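Zundudo publica su guía de buenas prácticas para robots que trabajan en lavanderías compartidas

El documento, de acceso libre, reúne 60 recomendaciones sobre preparación del espacio, trato con los usuarios y registro de incidencias

Última actualización: 2 de junio de 2023

Zundudo, la asociación que agrupa a talleres, laboratorios y pequeñas empresas interesados en la robótica de servicio, se complace en anunciar la publicación de su Guía de buenas prácticas para la automatización de lavanderías compartidas, un texto en el que llevamos trabajando desde noviembre con muchísima ilusión y, por qué no decirlo, con bastantes discusiones de sobremesa. La guía puede descargarse gratuitamente desde hoy y se ofrece a cualquier persona que tenga entre manos un robot, una lavadora y las ganas de que ambos se entiendan sin sobresaltos.

La idea nació de una conversación con los responsables de residencias y edificios de viviendas que nos escribían, cada vez con más frecuencia, para preguntarnos lo mismo: si alguien quiere probar un brazo robótico en el cuarto de lavado, ¿qué hay que pedirle? Las normas generales de seguridad de máquinas dan un marco imprescindible, y la guía remite a ellas en todo momento, pero una lavandería tiene sus propias costumbres. Hay cestas que cambian de sitio, puertas que se quedan abiertas, cables, humedad, vecinos con prisa y niños con curiosidad. De todo eso queríamos hablar con calma y en un lenguaje que pudiera leer tanto un ingeniero como la persona que abre el local por las mañanas.

Para redactarla hemos contado con la colaboración de Driltside, que ha coordinado las pruebas prácticas, y de Papadakis, estudio especializado en evaluación de riesgos, cuyos técnicos revisaron los borradores línea por línea (¡y con una paciencia que nunca agradeceremos bastante!). A lo largo del proyecto se documentaron 2.000 ciclos de carga y descarga, con prendas de tamaños y tejidos muy distintos, y de esas notas salió buena parte de lo que ahora recomendamos.

«Al principio pensábamos escribir sobre todo de fuerzas y velocidades, y por supuesto que hay un capítulo dedicado a ello – faltaría más –, pero cuanto más tiempo pasábamos junto a las máquinas, más páginas le dedicábamos al suelo, a las puertas y a los carteles», explica Manolis Politis, coordinador de la guía. «Una puerta de carga abierta ocupa mucho sitio, y quien programa el movimiento tiene que pensar en ella igual que piensa en la pared».

El primer bloque de recomendaciones se ocupa precisamente de la preparación del espacio. Se pide que cada máquina lleve una identificación visible y que el sistema utilice esa misma identificación en sus registros, de manera que cuando el informe hable de la secadora 1 todo el mundo sepa de cuál se trata. Se pide también que las cestas tengan una posición acordada antes de empezar, que las regletas y los cables que pasen por el suelo se revisen y se anoten en el plano de trabajo, y que se compruebe el recorrido completo de cada puerta, tanto de la lavadora como de la secadora, antes de autorizar el primer movimiento del brazo.
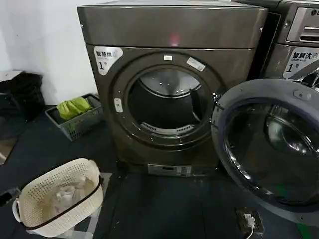 Lo que recoge la guía

El texto se organiza en 7 capítulos, pensados para leerse en orden la primera vez y para consultarse sueltos después. El primero está dedicado al local y a sus accesos. El segundo trata de las máquinas de lavado y secado, con especial atención a los tambores, los filtros y los cierres, que son zonas en las que una pinza puede engancharse si se acerca con el ángulo equivocado. El tercero habla del propio robot: límites de fuerza, velocidad reducida en presencia de personas, parada de emergencia al alcance de la mano y una revisión visual de pinzas, soportes y tornillería al comienzo de cada jornada.

El cuarto capítulo, que a nosotros nos ha quedado especialmente largo, se refiere a las prendas. La ropa es de quien la lleva, y nos parecía importante decirlo así, con todas las letras. La guía recomienda que durante las pruebas se usen siempre textiles cedidos para ese fin y que, cuando un servicio pase a manejar ropa de los usuarios, exista un consentimiento por escrito, un procedimiento sencillo de reclamación y una forma clara de pedir que el robot no toque una colada determinada. En los cuartos de uso común, además, se aconseja reservar franjas horarias y anunciarlas con antelación en la puerta y por los canales habituales del edificio.

El quinto capítulo aborda las cámaras. Un robot que carga una lavadora suele necesitar ver de cerca, y a menudo lleva una cámara en la muñeca que mira justamente hacia donde trabaja la pinza. Las superficies curvas y transparentes de las puertas devuelven reflejos de lámparas, paredes y, en ocasiones, de personas que pasan por detrás.

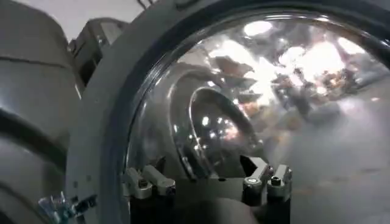

Por eso se propone que la evaluación de privacidad tenga en cuenta también lo que pueda aparecer reflejado, que las grabaciones se guarden solo durante el plazo que se haya comunicado a los usuarios y que haya siempre un responsable con nombre y teléfono a quien dirigirse. Desde el punto de vista técnico, el mismo capítulo recomienda probar la percepción con distintas condiciones de luz, con la puerta en varias posiciones y con el tambor lleno y vacío, y dejar constancia de los casos en los que el sistema haya dudado. Un robot que se detiene y pide ayuda está cumpliendo con su trabajo, y así conviene explicárselo a quienes lo supervisan para que no sientan la tentación de forzar el siguiente paso.

Los dos últimos capítulos se reservan para la formación del personal y para el registro de incidencias. En ambos se incluyen plantillas que pueden imprimirse, rellenarse a mano y colgarse de un clavo, si hace falta, porque sabemos bien que en muchos locales el ordenador queda lejos. La plantilla de incidencias ocupa una sola página y distingue entre paradas previstas, paradas inesperadas y contactos con objetos o personas, con un espacio generoso para contar lo sucedido en palabras propias.

Consulta abierta y sesiones de presentación

Antes de cerrar el texto, Zundudo abrió una consulta en la que se recibieron 80 comentarios, procedentes de integradores, administradores de fincas, asociaciones de estudiantes y personas que sencillamente lavan su ropa en un local compartido y tenían cosas muy sensatas que decirnos. Muchas de sus propuestas se han incorporado, entre ellas la de incluir un aviso en lectura fácil junto a la entrada y la de dejar siempre al menos una lavadora y una secadora fuera de la zona del robot mientras duren las pruebas, siempre que el local disponga de varias.

La empresa Dresstead, que gestiona lavanderías de autoservicio, será la primera en aplicar la guía completa en sus instalaciones y compartirá sus resultados con el grupo de trabajo. «Nos hacía falta un documento al que agarrarnos cuando un vecino pregunta si puede entrar mientras el brazo se mueve», comentan desde su departamento de operaciones. «Ahora la respuesta está escrita, y está escrita de manera que se entiende».

La guía es de aplicación voluntaria, no sustituye a la normativa vigente ni a la evaluación de riesgos de cada instalación, y se revisará cada año con las aportaciones que vayan llegando. La próxima reunión del grupo de trabajo, abierta a todas las personas interesadas, se celebrará en noviembre, y en ella se tratará un anexo sobre doblado y clasificación de prendas que ha quedado fuera de esta primera edición por falta de tiempo, muy a nuestro pesar.

Sobre Zundudo

Zundudo es una asociación sin ánimo de lucro dedicada a promover un uso cuidadoso y cercano de la robótica de servicio en espacios cotidianos. Organiza grupos de trabajo, edita materiales de consulta gratuita y ofrece asesoramiento a entidades que se plantean por primera vez la automatización de alguna de sus tareas. Los medios que deseen concertar una entrevista con Manolis Politis o recibir un ejemplar impreso de la guía pueden dirigirse a la oficina de comunicación de la asociación, donde se les atenderá con mucho gusto.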